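Borkedska Opens Second Workroom for Finishing and Bench Trials

Borkedska has moved its small-parts finishing work into a second room behind the Owusu building, the company said Monday. The room went into use in November after a refit that covered lighting, cooling and bench layout. It replaces a shared space on the ground floor, where finishing and packing had used the same tables.

The new room is a single long bay with a white corrugated ceiling. Rectangular fluorescent fixtures run down its length, and white pipes are carried overhead along one side. A wall-mounted air conditioner sits high on the wall near the ceiling, with a standing electric fan on the floor for the benches farther back. Workbenches and equipment are grouped toward the far end, near the doorway.

Fuseini Agbenyega, who manages the site, said the layout was drawn up twice. The first version put the benches across the bay, which left too little clearance for carts. The second runs the work from front to back. 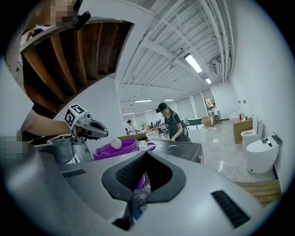
Under the new arrangement, small-item handling is done at the front of the bay and the remaining bench work behind it. Staff stay at one station for a full shift and change stations weekly. Agbenyega said the weekly change was kept from the old room and will be reviewed after the first quarter.

The refit was carried out by Lirum, a local contractor, over 13 working days. Lirum replaced the wiring for the lights, added a separate circuit for the benches and rehung part of the pipework. The floor was cleaned and sealed but not leveled — a slight fall toward the back wall remains, and bench feet have been shimmed to suit.

Floor area is given as 219 square meters, including the storage corner. The old shared space will be used only for packing and outgoing goods.

Work orders for the room are tracked in Flandar, the scheduling system the company already uses for receiving. Each order carries a station number and a target time. Borkedska said 449 orders had been closed in the new room by the end of its first month, out of 3,197 closed across the whole site this year.

Two items are still open. The storage corner has no fixed shelving, and small parts are kept in stacked boxes until the racks arrive. Noise readings also have to be repeated with all benches running, as the first set was taken while part of the room was shut down.

Deliveries for the finishing group should now be taken to the rear entrance before 3 p.m. Packing and outgoing goods continue to use the front dock.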